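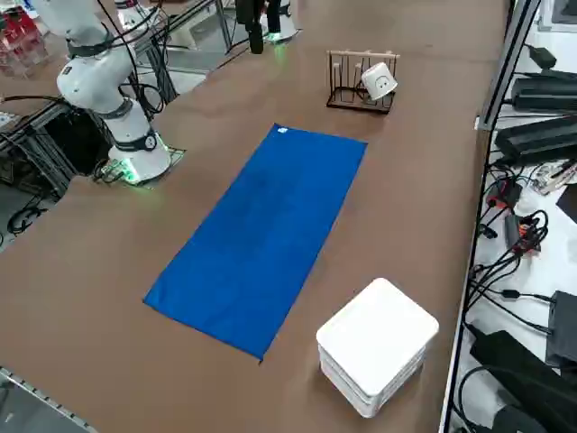 Ekkachai Thammasiri objected that batting average in a short summer season is mostly luck, and we agree - up to a point! With 200 at-bats per hitter, a few bloops matter a lot.

4.2 Strikeout rate

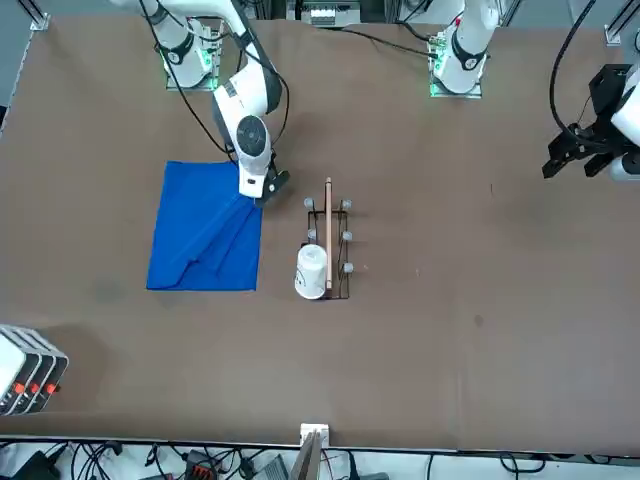
Strikeouts settle down much faster, and that made this the most exciting part of the study. Of the 44 Werkholm league hitters, 39 kept the same rank group from one half to the next.
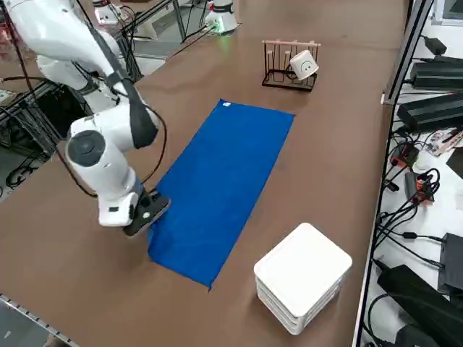
Figure 3. Blue cloth on the brown tabletop, with gripper.

Park effects were small, even at Pendport,
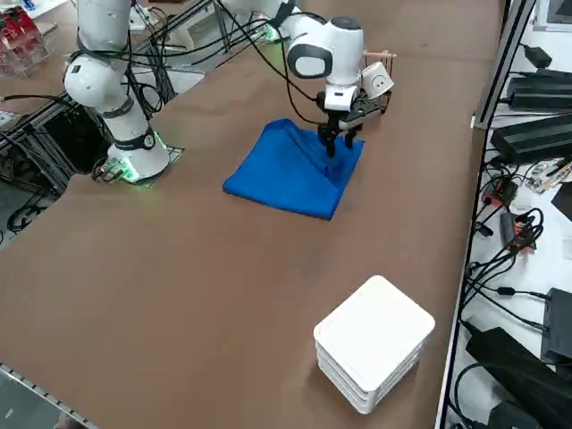

where the short right field adds home runs but leaves strikeouts alone.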